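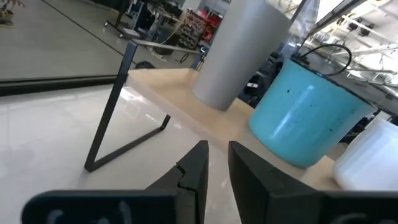 Home Projects Bench Notes Parts Bins Contact

Setting up a wrist camera so the arm can find a shelf

By Cayetano Goicoechea

Most of the trouble I've had with my arm came from the camera, and most of the trouble with the camera came from me putting it where it looked cool. I have since moved it. What follows is the way I do it now in our shared workshop, on the third bracket. We don't discuss the first two.

You need a small USB camera, a printed bracket, two M3 screws, a long cable, and an evening when no one wants the table saw.

1. Mount the camera behind the fingers, looking out along them. You want both fingertips in view at the bottom of the picture and the gap between them close to the center line. If you see only one finger, the bracket is crooked. If you see neither, you have built a very expensive webcam.

2. Lock the focus. Autofocus loves fingertips and will stare at them all day. Set it by hand on something at shelf distance, then turn it off in software and check that it stayed off after a reboot. Mine didn't.

3. Route the cable. Leave enough slack for a full wrist turn, then turn the wrist by hand both ways with the power off. I skipped this once and the arm unplugged itself with real conviction.

4. Set the exposure. Point the arm at the worst thing you own. For me that's a glossy white tabletop under bright ceiling lights, which throws glints right below the shelf and looks, to simple edge detection, like a second shelf. Bring the exposure down until the glints shrink and the front edge of the wood still stands out. I settled on 41 on my driver's scale. Yours will be some other number.

5. Teach it the shelf. Use containers that don't look alike. A plain gray cylinder next to a turquoise pot is a gift, and even my color threshold can tell them apart. Translucent white things are where it gets humbling, so put one in early and get the sulking over with.

6. Crop the background. A shop is full of red bits, black bits and hoses, and the detector will happily pick any of them. I mask everything past the back of the shelf.

7. Approach slowly. I run at 13 percent speed until I've had 40 clean approaches in a row, with a hand near the stop button. At 92 percent it's much more exciting and you will need a new bracket.

Bracket files are in the Janance folder under Parts Bins. Print them on their side or they split at the screw holes.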